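Speaker notes: Moving a small library without closing it
May | By R. Acheampong
Print this page | E-mail this page

Start with the problem. The Ninditz branch had to leave its building on Skallen Street, and the town wanted the doors open the whole time.

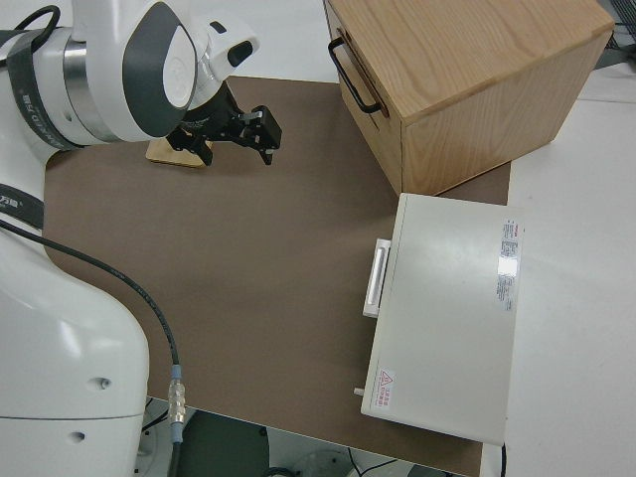

Give the size of the job next. We had 300 shelves to empty and 200 crates to do it with, so every crate made more than one trip. Pause for the floor plan.

Labels. Each crate got a shelf number on two sides and on the lid. The first batch only had it on the lid, and once they were stacked we couldn't read them. Say this slowly - people always write it down.

Order of moving. Local history went first, as it gets the fewest visits in spring. Picture books went last. Large print should have gone later than it did, and we had complaints.

Loans. We raised the limit to 200 items per card for 3 weeks and let people bring them back to the new address. Mention Sevberg here - they tried the same thing, but kept the old return box open and had to empty it every night.

Skip the budget slide if time is short. It's in the handout.

Questions usually start with the catalog. Answer: we changed locations one bay at a time, at closing, and left the old code in the notes field until the last crate was unpacked.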